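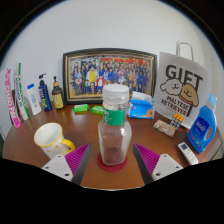 The jar in question, on its coaster, label still on

Getting the label and the smell off a glass jar with a screw-on lid

Posted by Omid Shirazi, 2 February 2023
Household > Cleaning and reuse

I have a tall, squarish glass jar with rounded shoulders and a white screw-on lid. I want to keep cotton swabs in it, but the green label goes around the upper part and will not come off in one piece. I got a corner up with my thumbnail and it tore. There is also a thin reddish residue near the bottom. It held chili paste, and the lid still smells of it after 2 washes with dish soap.

Is there a way to do this without buying a special remover? The table I keep it on has a glossy finish, so I would also like to know if the coaster is enough to protect it while I work.

3 replies

Banafsheh Jafarzadeh
Do not work on the table. Oil or label glue on a glossy finish is more trouble than the jar is worth. Use the sink.

For the label, fill the jar with hot tap water, put the lid on and let it stand ten minutes. The heat softens the glue from the inside. Then peel slowly from one corner. Whatever glue is left comes off with cooking oil and baking soda mixed to a paste – rub it on, leave it half an hour, wipe with a paper towel, then wash with soap. Let the tap run warm first if the jar has been in a cold room, because cold glass can crack.

For the residue, put in a spoonful of uncooked rice, a little warm water and a drop of dish soap, and shake it hard. A bottle brush also works if the neck is wide enough.

Touran Rahimi
just put it in the dishwasher, label comes off by itself

Raíssa Medeiros
I would not do that. The paper from one label ended up in my filter in November and I had to take the whole thing apart.

The answer about oil and baking soda is right, so I will only add something about the lid. A lid often holds chili and garlic much longer than the glass does. Soak it overnight in equal parts white vinegar and water, rinse, then leave it outside up on a sunny windowsill for a day or two. Clean the ridges with an old toothbrush. If there is a liner inside the lid that comes out, take it out and wash it separately – most of the smell is usually there. Dry everything fully before the cotton swabs go in.

Omid Shirazi
Thank you. The label is off with the hot water and oil. The lid is soaking now.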